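Workshop notebook, November

Dishwashing powder trials, continued. Batch 11 is the first one that doesn't cake in the jar overnight, so of course it's also the first one that leaves a film on everything.

Recipe as mixed: washing soda, citric acid, sodium percarbonate, a little sodium sulfate as filler. I swapped the supplier for the citric acid from Mnguni to Sellevbridge because the Mnguni stuff arrives already thinking about becoming a brick. Sellevbridge is a finer grind and pours like sugar. It also costs more, and they charge for the bag.

Total mixed: 822 g. The target was 500 g. I would like to say this was a decision.

Film test, tap water, no rinse aid. Glasses came out looking like bathroom windows. Plates were better, or plates are just worse at complaining. Wiping with vinegar takes it right off, so it's carbonate scale and I can stop blaming the percarbonate, which I had been doing out loud for most of the morning.
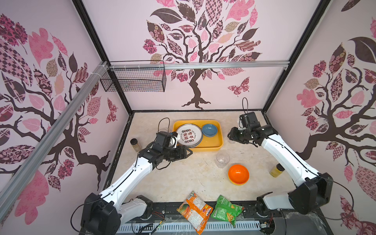
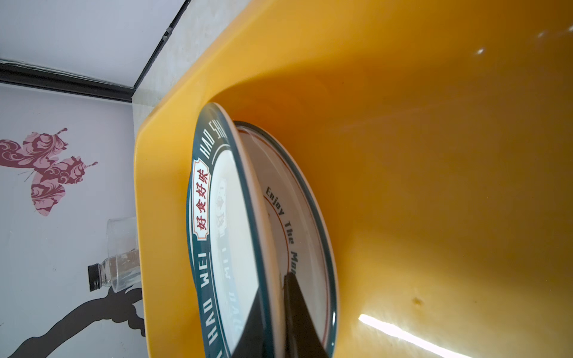 Plates, yellow plastic.

Clustbridge wrote back before lunch, replying to the batch 10 notes. The view from over there is that the citric acid is being eaten by the washing soda before it ever gets to the hard water, and that no amount of fancy grind will fix a ratio problem. Try sodium citrate directly, they said, and quit paying extra for acid you neutralize in the first minute. They also asked why the notes skip from batch 7 to batch 9. Batch 8 is in the drain trap and will be discussed when it comes out.

Fair point on the citrate, annoyingly. I had that written in the margin back in September with a question mark after it, and then went shopping for bags.

Plan for 12:
Replace all the citric acid with citrate, same weight, leave the rest alone.
Split into 2 jars, one with a rice packet, one without.
Run it against the Milta tablets as the control. Last time the control won and I wrote "inconclusive."
Weigh things before pouring them.

Also out of labels. The jar marked CINNAMON? is batch 9. Do not bake with it.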